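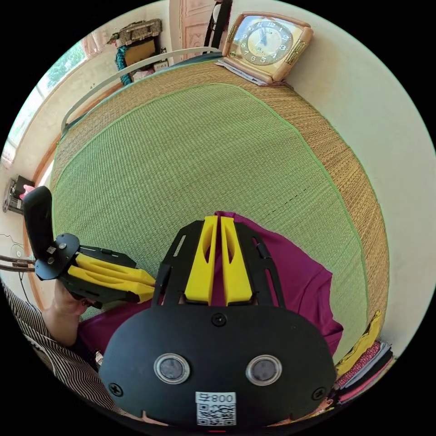
I've got a rag bag. My mother had one, and her mother had one hanging on the cellar door in Vavthorpe, and for years I thought it was just an excuse to never throw out a T-shirt. Then I quit buying paper towels in September and wow, did I change my tune!

So, what goes in. Old cotton is the best thing going: T-shirts, pillowcases, flannel pajamas that have gone thin at the knees. Skip anything stretchy or shiny, it just pushes the water around. Cut off buttons and zippers first (I keep the buttons in a jam jar, I have more than 51 and use maybe 2 a year).

Wash new rags by themselves the first time, especially reds and pinks. I once turned a whole load of dish towels the color of bubble gum. No fabric softener either, it leaves a coating and they stop soaking things up.

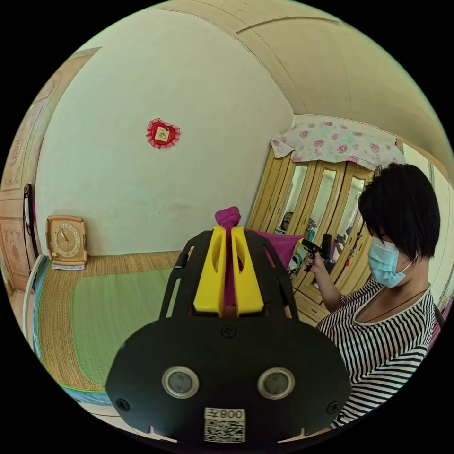
Magenta cloth, tied in a knot.

For oily jobs I use the really ratty ones and lay them flat outside to dry before they go in the trash. Never wad them up with linseed oil or wood stain on them, they can heat up and catch fire all on their own. My neighbor Aiguo Cai uses a metal can with a lid and water in it, and I've copied him for anything bigger than a chair.

Windows get a damp rag, then a dry one. Old linen is lovely for this if you can find it, I got a stack of napkins at the Brestow flea market for 4 dollars and they don't leave a speck of lint.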